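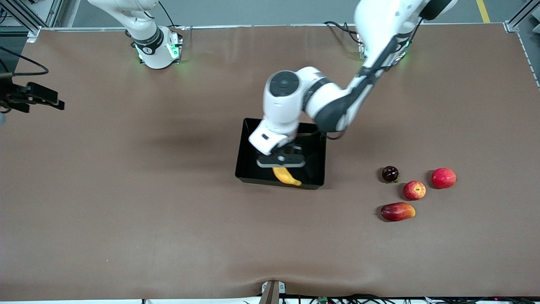

Figura 3. Plátano amarillo de costado en la bandeja negra, cerca de la pared delantera. Mesa con tapete marrón.

3.2. Bandeja, superficie y posición del fruto

La bandeja negra es el recipiente de referencia en todo el apartado. Plástico, poco profunda, abierta por arriba, paredes brillantes. Se eligió por dos motivos: es la que más se repite en los puestos de fruta que visitó Devadiga para el inventario previo (apartado 2.4) y el amarillo de la piel destaca mucho sobre el fondo oscuro. Lo segundo ayuda al anotar la posición. No ayuda tanto al fotografiar, ver más abajo lo de los brillos.

Cada plátano se deja solo en la bandeja. Nada de manos ni racimos en esta fase; el contacto entre frutos se trata en 3.4. Siempre de costado, apoyado en la curva, que es como queda el fruto si se suelta sin cuidado y también como lo coloca la mayoría de la gente cuando se le pide que lo deje "bien puesto". Las posturas con las puntas hacia arriba se probaron al principio y se abandonaron, el fruto acaba volcando al mover la bandeja y no había manera de comparar nada.

Posición dentro de la bandeja. Se distinguen tres zonas: pared delantera, centro, pared trasera. La Figura 3 corresponde a la primera. Es la zona más delicada para la piel, o esa era la hipótesis de partida, porque al empujar la bandeja el fruto tiene poco recorrido antes de tocar el borde y lo toca con la parte convexa o con la punta según cómo haya quedado girado. La orientación de la punta se anota aparte (izquierda, derecha, hacia el operario, en contra). En las primeras hojas de registro esta columna no existía. Las hojas antiguas se han dejado fuera del análisis de orientación pero sí cuentan para el de zona.

El tapete. Marrón, liso, cubre la mesa de trabajo. Hace pliegues leves y alguna arruga cerca del borde, se alisa con la mano antes de cada serie y vuelve a salir. Gowda propuso tensarlo con pinzas; se descartó, las pinzas estorbaban al deslizar la bandeja. Lo que interesa del tapete es que frena algo la bandeja y reduce el golpe inicial. Sin él, sobre el tablero directo, los arranques eran bruscos y el fruto se desplazaba hacia atrás antes incluso de empezar el recorrido. No se midió el coeficiente de rozamiento. Queda pendiente.

Material vegetal. Plátanos comprados al mismo distribuidor, Budport, en cajas sin clasificar por tamaño. Se apartan los que ya traen manchas pardas en más de un lado y los que tienen el pedúnculo roto. El grado de madurez se fija por color, amarillo completo, con las puntas todavía verdes como límite inferior admitido. Rodrigues y Torres clasificaron por separado y los desacuerdos se resolvieron a favor del grado más maduro. Reposo previo de 30 minutos fuera de la caja, para que todos partan de la temperatura de la sala. Esto último no se respetó en la serie del 27 de febrero de 2025, que empezó con retraso; va marcada con asterisco en la tabla de resultados.

Procedimiento. Bandeja en la mesa, fruto en la zona que toque según la lista. Se desplaza la bandeja hasta la marca, se detiene, se espera 15 segundos y se anota dónde ha quedado el plátano. Siete repeticiones por zona. Después el fruto se retira, se le pone etiqueta en el pedúnculo y pasa a la estantería. La revisión de la piel se hace al final del periodo de reposo, con la misma lámpara y por la misma persona siempre que se pueda. No siempre se pudo.

La bandeja se limpia entre frutos con paño seco. Parece un detalle menor pero los restos de látex del pedúnculo pegan la piel al fondo, y un plátano pegado no rueda. Dos series de la bandeja Nivell tuvieron que repetirse por esto. La Wieser, de fondo estriado, dio menos problemas de ese tipo aunque dejaba marcas finas paralelas en la piel que luego se confundían con rozaduras de pared. Al final las marcas paralelas se codifican aparte ("estría") y no suman en el indice de daño.

Brillos y sombras. El borde de la bandeja refleja la luz del techo y en las fotografías sale una línea clara que a veces se monta sobre la silueta del fruto. Con sombra encima el amarillo baja de tono y parece más maduro de lo que es. Por eso la madurez nunca se puntúa sobre fotografía de mesa, solo con el fruto en la mano. Las imágenes sirven para zona y orientación y para nada más. Thomas revisó el archivo completo, 3.000 imágenes, y quitó aquellas en las que no se distingue la punta.

Limitaciones de este apartado. Un solo tipo de fruta, y además curva: lo que se diga aquí sobre la pared delantera no se traslada sin más a una manzana, que rueda de otra manera, ni a un pepino. Bandeja siempre con un único fruto, situación rara en una tienda. Altura de pared fija. Tampoco se ha variado el color de la bandeja, y hay indicios en las notas de campo de que sobre fondo claro el operario coloca el plátano más al centro; no hay datos suficientes para afirmarlo y no se discute más.

Las hojas de registro siguen la plantilla Pliltari con la columna de orientación añadida al fnal. Los códigos de zona son los mismos que se usan en el apartado 3.3, donde la bandeja ya no se mueve y lo que cambia es la altura desde la que se suelta el fruto.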